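How I Change the Oil in My Old Coupe

I've had my two-door for 14 years now, and it just rolled past 113,000 miles. The shop in Ekville does fine work, but I like doing the oil myself (cheaper, and I get to poke around under there!). It takes me some 40 minutes on a Monday evening.

1. Get your stuff together
You want 4 quarts of oil, a new filter, a drain pan, a 17 mm socket and a couple of rags. I use a Radach filter, but check your manual before you buy anything.
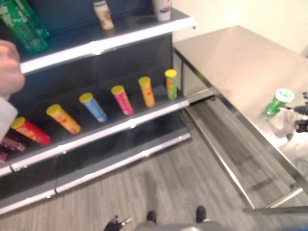 Shelves next to the steel table

2. Warm it up and lift it
Run the engine for a few minutes, then shut it off. Park on level ground, set the brake, chock the rear wheels and put the front end on jack stands. Please don't crawl under a car that's only on a jack!

3. Drain it
Slide the pan under the plug, loosen it with the socket and spin it out by hand. It comes out fast, so keep your sleeve clear. I go grab a snack while it drips, usually chips out of a can with the yellow lid. 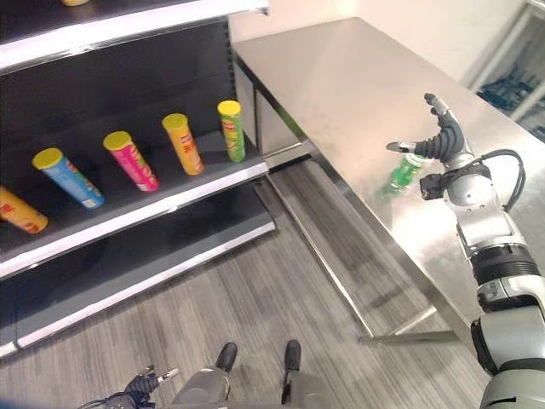

4. Swap the filter
Unscrew the old one and make sure its rubber ring came off too. Wipe a little fresh oil on the new ring, then hand tighten.

5. Fill and check
Plug back in, snug to spec. Pour in most of the oil, run the engine a minute, look for leaks, lower the car and top up by the dipstick. The old oil goes to the recycling drop-off.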